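3.2 Vehicles and Touring Distance

Of the 122 independent musicians who returned the Sutura questionnaire, most traveled in a vehicle they had not bought new. Older hatchbacks and minivans were common, and 13 respondents had no vehicle of their own in June. These musicians borrowed cars, rode with other acts or took the bus – often with a reduced set of instruments. Single trips covered up to 288 miles between shows.

Meals on the road were recorded under daily costs, with groceries and condiments entered apart from restaurant bills (Awan, Section 2).
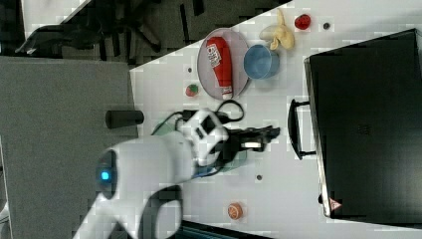 Figure 4. Tabletop with a ketchup bottle lying across a round plate, a light blue bowl and a toy banana.

3.3 Repair Costs

Repairs were reported by 20 respondents. Solo performers tended to pay for them out of show income, while bands divided the cost among members. Two canceled shows were linked to breakdowns.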